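ENVIRONMENTAL RADIOACTIVITY
Handout 6: Sampling and counting of roadside dust and soil

Vlasta Zupan
Department of Applied Earth Science, Zumville

Revised Friday, December 23, 2016. Replaces the version given out in May.

6.1 Scope

Handout 5 dealt with how caesium is carried in the air and brought down by rain. The present handout covers what happens to the deposit once it is on the ground, how a sample of it is taken, and how the sample is counted. Airborne sampling on filters is left to Handout 7. Students who missed the practical on detector set-up should read section 6.5 before section 6.4.

6.2 Units and terms

Activity is given in becquerels (Bq). One becquerel is one decay per second. Two derived quantities are used and must be kept apart:

Activity concentration, in Bq/kg. The activity of the sample divided by its mass. State whether the mass is wet or dry. In this course it is always dry unless marked otherwise.

Deposition density, in Bq/m². The activity of the sample divided by the ground area from which it was taken. It requires that the area was measured in the field and that the full depth of the deposit was collected.

A figure in Bq/kg cannot be turned into a figure in Bq/m² without the area, or without both the sampling depth and the bulk density of the soil. Every year some reports attempt this. Such conversions are marked as wrong even where the arithmetic is sound.

Dose rate is a separate matter. A hand-held meter reading in microsieverts per hour depends on the whole surroundings and on the height of the meter. It says where to look. It does not give the activity of any one sample.

6.3 Behaviour of caesium on the ground

Caesium in solution is taken up strongly by clay minerals, in particular by illite and vermiculite, where the ion sits at the frayed edges of the mineral sheets and is released very slowly. Sandy soils and soils high in organic matter hold it less firmly. In undisturbed ground with a fair clay content most of the activity stays in the top few centimetres for many years. Ploughing mixes it to the depth of the blade.

Hard surfaces behave differently. Water runs off tarmac and concrete and carries fine particles with it. The particles settle where the flow slows down: at kerbs, in gutters, below downpipes, in the inside corners of car parks, at the edge of moss. Fine particles have a large surface for their mass and therefore carry more caesium per kilogram than coarse ones. A small heap of fine dark sediment at a kerb may show an activity concentration many times that of the field next to it, while the total activity in the heap is small.

Both statements are true of the same heap, and a report should give both. The Skorken survey, used in the tutorial, gave only the first. The tutorial sheet asks for the missing figure to be worked out from the field notes.
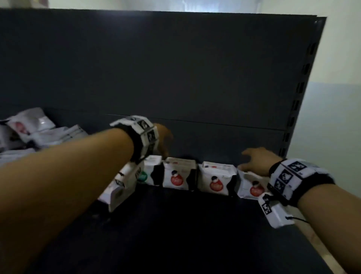

Figure 6.1. Metal shelving, with packages on the shelf.

6.4 Taking the sample

The order of work is fixed. Do not change it to save time.

1. Record the site: grid reference, surface type, slope, nearest drain, weather over the previous two days.

2. Take a dose rate reading at one metre and at one centimetre above the surface. Wait for the meter to settle. Write down three readings at each height, not the mean.

3. Mark out the area. For soil, use the steel ring or the scraper plate. For kerb sediment, use the open frame and note which side lies against the kerb.

4. Collect. Soil is taken in layers from the top down. Kerb sediment is taken with the flat scoop and then the stiff brush, down to the hard surface.

5. Double-bag. Label the inner bag and the outer bag. Pencil on card is preferred for the inner label.

6. Clean the tools with damp paper between samples. Bag the paper with the used gloves.

7. Check the tools with the contamination monitor before the next sample. If the reading is above background, clean again.

Gloves are worn from step 3 onwards. A dust mask is worn for dry sediment on any surface. Nobody eats or drinks at the site.

The number of samples depends on the question. To estimate the mean deposition density of a field, take cores on a regular grid and do not move a grid point because it looks unpromising. To find the highest local value, follow the drainage and use the meter. The two designs give results that cannot be pooled. A mean taken over samples chosen for their high readings is not a mean of the site, and the Mladenović method described in the lecture does not correct for this. It corrects for uneven spacing only.

6.5 Preparation and counting

Remove stones and roots by hand and weigh them separately. Dry the remainder to constant mass. Sieve, mix, and fill the counting pot to the line. The height of the fill must match that of the calibration standard. If there is too little material to reach the line, use the small pot and its own calibration. Never make up the volume with clean sand unless the mass added is recorded and the sample marked as diluted.

The laboratory uses a high-purity germanium detector in a lead shield. The lines of interest are:

Cs-137: 662 keV (emitted by its short-lived daughter, Ba-137m)
Cs-134: 605 keV and 796 keV
K-40: 1461 keV (natural, present in almost all soils, used as a check)

Cs-134 has a half-life of just over two years and Cs-137 one of thirty years. The ratio of the two falls with time in a known way and may be used to tell a recent release from an old one. All activities must be decay-corrected to a stated reference date before ratios are compared. In Cs-134, two gamma rays may reach the detector together and be recorded as one. The loss is greatest with the pot close to the detector, and the correction factor on the laboratory sheet must be applied.

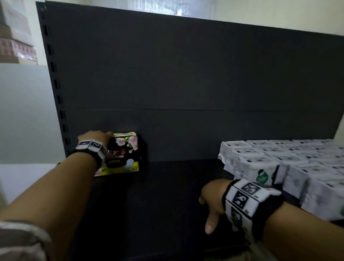

Figure 6.2. Slotted upright and back panel of a shelving unit.

6.6 Background and detection limit

An empty pot is counted at least once a week for the same time as the samples. The background under the peak is taken from the channels on either side.

Let B be the background counts in the peak region, with an equal counting time for sample and blank. The usual expression for the detection limit in counts is

L = 2.71 + 4.65 √B

Worked case. The background in the 662 keV region is 100 counts. Then √B = 10 and L = 2.71 + 46.5 = 49.2 counts. To obtain the limit in Bq/kg, divide by the counting time in seconds, the detector efficiency, the emission probability and the dry mass in kilograms.

If the background is 900 counts, √B = 30 and L = 142.2 counts. The background has risen by a factor of nine and the limit by a little under three. With a steady background rate, a longer count raises B in proportion to time, so the limit in Bq/kg falls approximately as one over the square root of the counting time.

A result below the limit is reported as "less than" the limit. It is not reported as zero and it is not left out of the table.

6.7 Uncertainty

The counting uncertainty alone is not the uncertainty of the result. Include at least the efficiency calibration, the mass, the geometry of the fill and, for deposition density, the area. For field results the spread between neighbouring samples is normally larger than all of these together. State the coverage factor used.

The Gristent spreadsheet on the course page combines the terms in quadrature. It assumes that they are independent. Efficiency errors are shared by all samples counted in the same geometry and do not shrink when results are averaged. Treat that term separately.

6.8 Problems

Problem 16. A kerb sample of dry mass 0.25 kg, taken from 0.10 m², has a Cs-137 concentration of 8000 Bq/kg. Find the total activity and the deposition density. Explain why the second figure should not be applied to the whole street.

Problem 17. Two laboratories report the Cs-134 to Cs-137 ratio for parts of one mixed sample. Their results differ by a factor of two and their counting dates are two years apart. Give the likely cause and show how you would test it.

Reading: chapter 4 of the course text, sections on sorption and on gamma spectrometry. Bring the tutorial sheet to the next session.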